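Criterios para dar por válido un agarre simulado

Cierro el año ordenando las normas que Mateja Krasniqi y yo aplicamos en Dudek, nuestro banco de pruebas de manipulación. La versión anterior, de marzo, dejaba demasiado margen al revisor.

Cada lote consta de 3000 episodios. En el último se aceptaron 2795; el resto queda archivado con su código de rechazo y no se borra.

Reglas vigentes:

La malla de colisión se versiona junto con la visual. Si una cambia, se repite el lote completo.

La semilla, el paso de integración y los coeficientes de fricción se guardan en la cabecera del episodio, nunca en un fichero aparte.

Las piezas con aletas o láminas finas se revisan a mano. La descomposición convexa tiende a rellenar los huecos y genera contactos falsos.

Una penetración entre dedo y objeto mantenida durante más de seis pasos invalida el episodio.

Vesela Vukčević propone subir el límite a siete. Por ahora no lo cambio: faltan datos con geometrías curvas.

Queda pendiente unificar los códigos de rechazo con los de Pultemora.

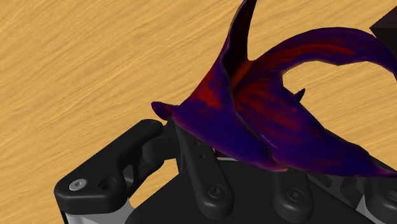 Pez de aletas amplias y pinza de dedos articulados, en simulación.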